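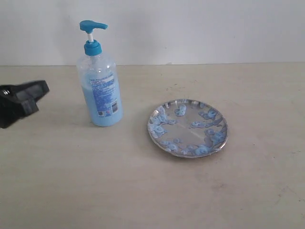 Pump bottle on table, wash-up point.

Hotov Workshops, Unit 15
Hand washing and skin care inspection
Date: 06/09/2023

1. Basins clean, waste runs freely. Yes.
2. Hot and cold water at each basin. Partly. Hot tap at the paint store end is slow to run warm. Check the mixer valve.
3. Soap at each basin. Yes. Tenside liquid throughout.
4. Pump bottles labelled with contents and date filled. No. Decanted bottles must carry both. Labels to be printed and fixed before the next inspection.
5. Bottles washed out before refilling. No record kept. Do not top up part-full bottles.
6. Paper towels stocked. Yes. One pack of 100 open, 300 in the cupboard.
7. Barrier cream at the degreasing bench. No. Flenent tub empty. Reorder.
8. Safety data sheets to hand. Partly. Karppinen hand cleaner sheet is an old issue. Replace.
9. Surfaces wiped down daily. Yes, though scuffed tops hold dirt and need a stiffer brush.
10. Skin check forms returned. Yes, except night shift.

Result: pass with actions. Items 4, 5 and 7 to be closed by the end of September. Item 2 passed to maintenance.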